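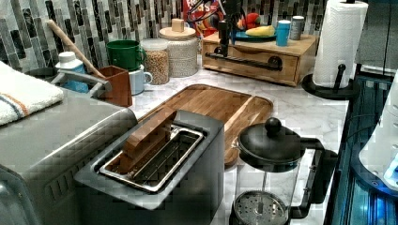
Two-slot toaster, cutting board behind it, striped towel on top of the big appliance.

Breakfast, or how I gave up cereal

2018-12-19

So I've been making my own bread since March and I have become exactly the kind of person I used to avoid at parties. Sorry! If you came for the knitting posts they'll be back after the holidays, I promise (the green cardigan has one sleeve and I'm not ready to talk about it).

It started because the bakery on Grarent Street closed. I'd been buying the same sourdough there for years, the one with the really dark crust, and then one morning there was paper over the windows. I tried the supermarket stuff for a couple of weeks and it was fine, I guess, if you like eating a bath sponge. Then I found a bag of Fledholm flour on sale and thought, well, how hard can it be.

Pretty hard! My first loaf could have propped open a garage door. The second one was raw in the middle and I ate the ends anyway, standing up, with a lot of butter. Somewhere near the fifth or sixth I stopped measuring with a coffee mug and bought a scale, and that fixed more than all the videos I'd watched put together.

What I make now is dead simple. It's 610 grams of flour, 400 grams of water, a spoonful of salt and a scoop of starter. Mix it, leave it 30 minutes, fold it over on itself a few times, and then go live your life until it gets puffy. In my apartment in winter that takes forever. I put the bowl next to the radiator and turn it whenever I walk past, like a houseplant.

The starter lives in the fridge and is called Reddy, and yes, I feed it before I feed myself. I left it alone for my whole trip to Rernari and came home expecting the worst, but one good feeding and it was climbing out of the jar again. Gray water on top is fine, by the way. Pour it off or stir it in, I've done both. Pink is not fine, throw that out.

Anyway, the real reason for this post is toast. Day one bread I eat plain. Day two is sandwiches. From day three on it's toast every single morning, and I think I like that best of all. Cut it thicker than you think you should, and let it go a shade darker than is polite. My current favorite topping is peanut butter with sliced pear and a tiny bit of salt, and before you make a face, please try it once.

Next up is rye. I have a bag of it waiting and a recipe with 61 comments under it, most of them people arguing over caraway seeds. I'm pro caraway. Tell me I'm wrong below!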